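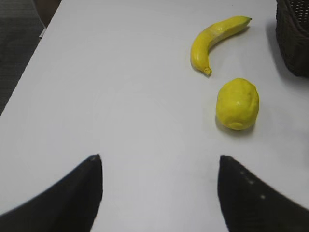
Artificial banana and lemon on the white work table.

Call for participants: fruit sorting and basket packing sessions
Levside Household Tasks Study, Clultham site

Levside is recruiting adults for a study of how people pick up, move and put away common household items. The current block covers fruit. Participants place artificial fruit in a basket, take it out again and set it down on a table, following printed task cards. Sessions run at the Clultham site from October until all places are filled.

Places available: 40
Places still open at time of posting: 19

What participants do

Each session consists of 11 task cards. A card names the items to be used, the starting layout and the end state. Typical cards read "Place all fruit in the basket," "Move the banana from the left side of the table to the basket," and "Remove one item and set it at the front of the table." Participants read the card, confirm that the layout matches, complete the task at a normal pace and return their hands to their lap. The session lead then resets the table for the next card.

There is no target time. A dropped item is recorded as a drop and the card continues. Cards are not repeated unless the session lead asks for it.

After the last card, participants complete a written form on grip, reach and order of handling. The form asks, for example, which item was picked up first and whether the rim of the basket got in the way. Short answers are sufficient.

Table and materials

All work is done at a white table. The fruit is artificial and is not to be bitten, squeezed hard or marked. The fruit set includes long, curved and oval shapes, which call for different grips. Artificial fruit is used so that shape and size stay the same from the first session to the last.

The basket is dark brown and woven, rectangular with rounded corners, and has a thick rim. It normally stands toward the back of the table. Participants may touch or steady it with the free hand but should not lift it unless the card says so.

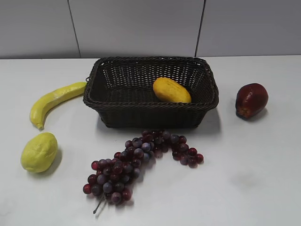
Partly packed layout: one yellow fruit in the basket, banana and lemon to the left, a deep red fruit to the right.

Layouts such as this one are used for the middle cards, where the task begins with some items already packed. Participants are asked to leave the packed item where it is and work only with the fruit outside the basket. Spacing between items is set by the session lead and should not be adjusted before the start.

Who can take part

Applicants must:
- be 18 or older
- be able to sit at a table for the length of one session, with breaks
- be able to pick up and release small objects with at least one hand
- read short instructions in English
- have normal or corrected vision

Left-handed applicants are encouraged to apply. They are underrepresented in the group so far. Experience in packing, retail or food service is not required and gives no advantage in selection.

Applicants who took part in the earlier Prevberg block (cups and plates) may apply again. Those who took part in the Tạ block may not, as the task cards overlap.

Time and payment

A session takes about 90 minutes, including the introduction and the form. Start times are 9:00 a.m., 11:30 a.m. and 2:00 p.m. Each participant attends one session. Payment is $40, made by bank transfer after the form has been handed in. Participants who stop early are paid for the cards completed, with a minimum of 6 cards credited. Travel costs are not covered.

On the day

Wear sleeves that can be pushed up above the wrist. Remove rings, bracelets and watches before sitting down. Long nails are acceptable. Hand cream should not be used on the morning of the session; it leaves a film on the fruit and on the table surface. Food and drinks stay outside the room.

Sessions are recorded. The consent form, sent with the confirmation, lists what is kept and for how long. Please read it before arrival. Participants may withdraw at any point, including after the session, by writing to the study office.

How to apply

Write to the Levside study office, attention Khairul Menon, with the subject line "Fruit block." Include your name, age, preferred hand and two possible start times. Do not send a résumé. Questions about the task cards or about access to the building go to Syahrul Tuhumury, session lead, at the same office.

Applications are handled in the order received. Applicants who are not placed go on the waiting list for the next block, which covers folded towels.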